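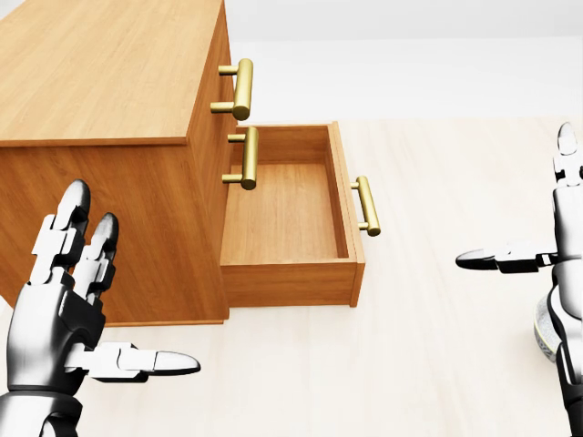 Fig. 1. Wooden cabinet, lower drawer pulled out.

Week 5: Wood moves, so plan for it

OK, picking up where we stopped. I promised I'd get to wood movement before anybody glues up a panel, so let's do it now, and if you only read one handout from me this term, please make it this one!

Wood takes on moisture from the air and swells, then gives it back and shrinks. It does this across the grain. Along the grain it hardly budges, so you can pretty much forget about length. Width is where your trouble lives. A solid top that fit fine in a damp summer can be noticeably narrower by February, with the heating on and the air bone dry.

I learned this on the first chest I ever sold, the one I call the Hokov chest (named after the street I lived on). I glued the top down tight on all four sides, very proud of myself, and that winter it split with a bang you could hear in the kitchen. I still have the pieces. I'll bring them in.

What to do about it:

Solid tops: hold them with buttons or slotted screw holes. Fix the front edge firmly and let the back edge wander.

Panels in frames: leave the panel floating in its groove. A dab of glue in the middle of each end is fine, none along the sides (yes, I will check).

Drawer fronts: this is the one people forget. A deep solid front grows taller in humid weather, so leave a gap at the top. If you're building in winter, leave a bit more than looks right.

Drawer bottoms: if yours is solid wood, run the grain side to side and let it expand toward the back. Plywood barely moves, so glue it if you like.

One more thing about boards. Flat-sawn stock moves more across its width than quarter-sawn, close to double in a lot of species. Look at the end grain before you buy. The Nijs yard will let you dig through the rack if you ask nicely and stack it back the way you found it.

For next time, read the Ornine handout, pages 5 to 14, and bring your panel boards in so they can sit in the shop for a while. Drawer plans are due 9th April. Pencil is fine, but mark your grain direction with an arrow on every single part!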